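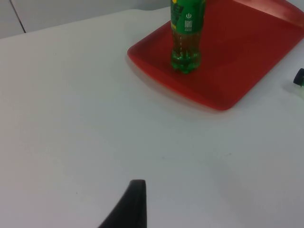 Report of the Visit to the Tornov Handling Laboratory, Anbridge

Submitted to the Regional Technical Education Network by Qianru Fu, Equipment and Workshops Section
25 August 2019

Purpose of the visit

The Section was invited to Anbridge to see how the laboratory keeps a single tabletop robot cell in working order over a long period. Member colleges have asked for guidance on this subject several times since the network began placing small arms in its workshops. Most of our members have received installation training from their suppliers. Very few have received anything on what happens in the second year, when the fingers are worn, the cables have been bent many times and the person who set up the cell has moved to another post.

The visiting party met in the lobby at nine and was given visitor badges and a short safety talk. Parking at Anbridge is limited, and members planning a visit should use the lot behind the Rotich building and walk across.

The cell

The laboratory runs several cells. We asked to spend the day at one only, known to the staff as Cell 2. It consists of one arm, a gripper with dark tapered fingers, a small camera carried at the wrist, and a white table set against a pale gray wall. The working objects are ordinary ones. On the day of our visit the task used a red plastic tray and a green soda bottle, which stood upright on the tray.

The staff prefer store-bought objects to machined test pieces. A soda bottle reflects light, shows its liquid through the plastic and has a lobed foot that does not sit like a plain cylinder. The cell lead told us that a setup which only works with matte blocks has not really been tested. Several of our party agreed, having had the same experience with their own students' projects.

The table surface is kept plain on purpose. Tape marks were used in the first months and then removed, as pieces of old tape left behind were being mistaken for current positions. Start positions are now held in a printed binder with one page for each task. The binder also records the height of the lights and the person who last changed anything. We were permitted to read it during the morning and found it clear, although some of the earlier pages are handwritten and difficult to follow.

The morning check

The check is carried out before the arm is given any task, and we were able to follow it from start to finish. The operator first looks over the fingers with the power off and wipes them with a dry cloth. The finger screws are then tested with a torque driver. They are not tightened further unless they fail the test. A previous habit of giving each screw "a little more" every morning had stripped the threads on one pair of fingers, and the laboratory now keeps that pair in a drawer to show new staff.

After power-up the arm is moved slowly to a fixed pose and the wrist camera view is compared with a stored reference. The operator looks at three things: the line where the table meets the wall, the thin dark line on the wall near the corner of the view, and the tip of the finger at the bottom. If the wall and table lines have moved but the finger has not, the arm or the table has shifted. If the finger alone has moved, the finger or its mount is suspected.

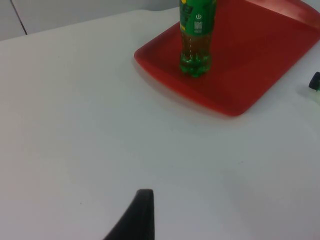
This comparison is done by eye. The laboratory did try an automatic version and found that small changes in daylight gave too many false warnings. The eye check takes little time, and the staff have become good at it. Our party asked whether a college could do the same with students, and the answer was yes, provided that the reference view is printed and posted beside the controls and is replaced whenever the camera is removed.

Service intervals

The laboratory counts gripper cycles and does not go by the calendar. The finger pads are inspected every 500 cycles and the result is entered in the log, even when there is nothing to report. Cell 2 had completed 297 cycles since its last inspection when we arrived. The wrist cable was last replaced in June. It had shown no fault, but the outer cover was beginning to stiffen at the bend, and the staff chose to change it during a quiet week.

Spare parts come from Hirnard. The laboratory holds two sets of fingers, one wrist cable and one camera bracket on site. The bracket was added to the list after a cracked one stopped the cell for several days. We recommend that members look at their own shelves with this in mind – the small bracket is a cheap part and is easily forgotten when orders are made up.

A finger change

In the afternoon the staff carried out a finger change for our benefit. The arm was parked and locked out, the tray and its contents were taken off the table, and both fingers were removed and laid on a cloth in order. The mounting faces were cleaned. The new fingers went on by hand, were brought up evenly with the torque driver, and were then closed on a gauge block. The first attempt showed a slight offset and was done again. We were pleased to see this handled openly, with a line in the log for each attempt.

A new reference view was saved afterward and the old one was kept in the archive folder. The log for Cell 2 now runs to 204 entries. Most are a single sentence long.

Points for member colleges

The Section asks members to consider the following before the autumn term:

Keep one written log for each cell, stored at the cell.
Test finger screws with a torque driver and do not retighten by habit.
Save and print a reference view from the wrist camera.
Hold at least one spare camera bracket.

Copies of the morning check sheet may be requested from the Section. The laboratory has agreed to its use within the network and asks that its name remain on the sheet.

The Section thanks the staff at Anbridge for a full day of their time. A second visit, covering the larger cells, is under discussion, and members wishing to attend should notify the Section in writing. Places will be limited by the size of the room.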